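스쿠달레 음악 소식: 클레몰레로, 두 번째 EP를 준비합니다

안녕하세요. 이번 호도 읽어 주셔서 감사합니다.
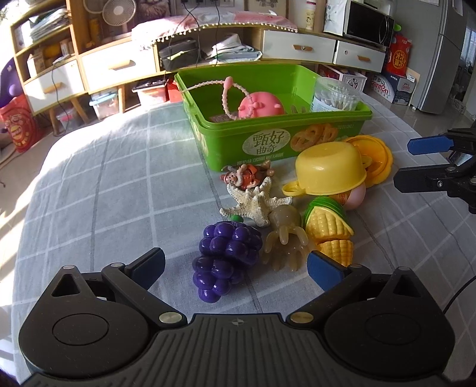
새 EP 녹음이 끝났습니다

우리 레이블의 듀오 클레몰레로(Clemolero)가 두 번째 EP의 녹음을 마쳤습니다. 제목은 「Arkari」이고, 발매는 내년 1월로 정했습니다. 지금은 믹싱을 하는 중입니다.

노래와 작곡을 맡은 라스무스 타모슈나이테(Rasmus Tamošiūnaitė)는 첫 EP를 혼자 방에서 만들었습니다. 그때는 마이크 한 개와 오래된 건반만 있었습니다. 이번에는 파셰코(Pacheco) 스튜디오에서 드럼과 현악기를 함께 녹음했고, 그래서 소리가 훨씬 넓어졌습니다. 저는 지난주에 먼저 들어 보았는데, 특히 마지막 곡의 첼로가 마음에 오래 남았습니다. 가사는 대부분 영어이지만 한 곡은 리투아니아어로 불렀습니다. 저도 뜻을 다 알지 못해서 라스무스에게 물어보았더니, 할머니 댁의 겨울 부엌에 대한 노래라고 했습니다.

첫 싱글은 조금 더 일찍 공개할 계획입니다. 어느 곡으로 할지는 멤버들의 의견이 아직 다릅니다. 라스무스는 느린 곡을 원하고, 저는 빠른 곡이 좋다고 생각합니다. 결정이 되면 이 뉴스레터에서 제일 먼저 알려 드리겠습니다.

작은 공연 안내

발매 전에 스쿠달레(Skuddale) 연습실 아래층에서 작은 공연을 합니다. 자리는 100석입니다. 새 노래를 모두 연주하고, 첫 EP에서도 몇 곡을 골라 부를 예정입니다. 예매는 뉴스레터를 받으시는 분들께 먼저 열어 드립니다. 신청하고 싶으신 분은 이 메일에 답장으로 성함과 인원을 적어 주십시오. 한 분이 2장까지 신청하실 수 있습니다. 공연장에 엘리베이터가 없으니, 계단이 불편하신 분은 미리 말씀해 주시면 저희가 도와드리겠습니다.

LP 예약

「Arkari」는 디지털 음원과 LP로 나옵니다. LP는 700장만 찍습니다. 첫 EP 때는 너무 적게 만들어서 못 사신 분들께 죄송했습니다. 이번에는 예약을 먼저 받고, 남은 것을 음반 가게에 보내려고 합니다. 해외 배송도 가능하지만 배송료는 나라마다 다르므로, 주문서의 표를 확인해 주시기 바랍니다. 예약하신 분의 음반에는 가사집을 같이 넣어 드립니다. 리투아니아어 가사에는 한국어 번역도 붙입니다. 번역은 제가 하고 있는데 시간이 좀 걸립니다. 혹시 리투아니아어를 잘하시는 독자분이 계시면 연락을 부탁드립니다.

2018년 7월 24일
스쿠달레 뉴스레터 담당 드림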